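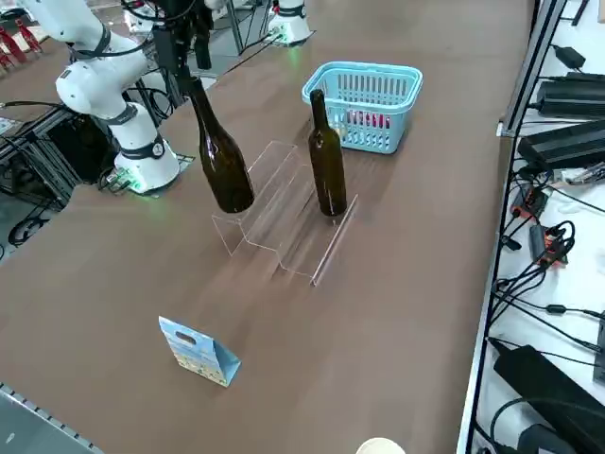
Minutes of the home viewing group, Thursday evening, back room, 7.30 start

Welcome and thanks. A lovely turnout considering the weather, and our thanks to everyone who carried chairs through. The August minutes were read and agreed, with one spelling put right.

1. Soundbar for the club television. We spent a good long while on this, as we always seem to when sound comes up. The Plandik bar is 116 pounds and the Restik is 111, so the price won't settle it for us. Hedvig Haugen had listened to both at home and found voices clearer on the Plandik, particularly in old dramas where people mumble into their collars. The Restik has the deeper bass, which several members enjoyed very much during the trial - rather more than the rest of us did. 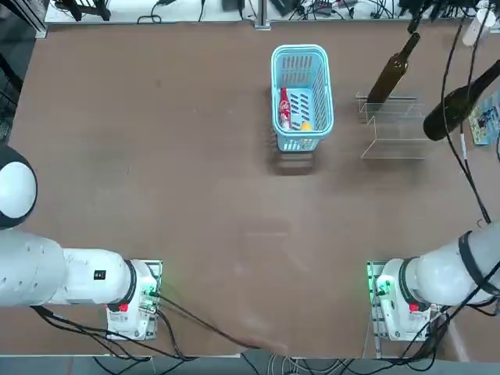 Sixten Haugen asked whether either bar would cure the delay between lips and speech, as he would sooner have thin sound that arrives on time. It was agreed to test both through the Amundsen box before any money is spent, with the delay setting at zero first and then adjusted.

2. Disc library. The list now stands at 68 titles. Would members please put discs back in the right cases! The second disc of the Sonov concert set is still missing, and it would be very warmly welcomed home.

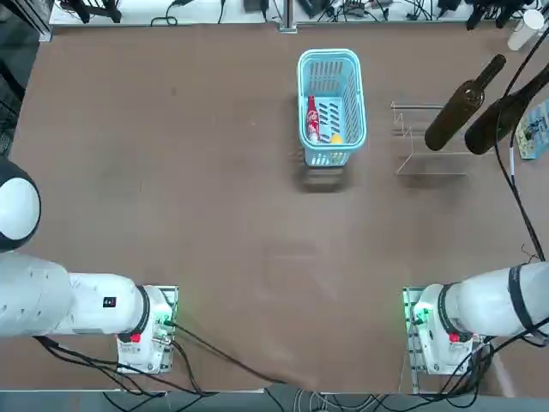 Table, with basket and rack.

3. Projector lamp. The present lamp is rated for 2,000 hours and has a fair bit of life left in it. No action for now.

4. Any other business. A request for subtitles at every showing was agreed straight away.

Action: Hedvig to bring both soundbars, Sixten to bring the long cable.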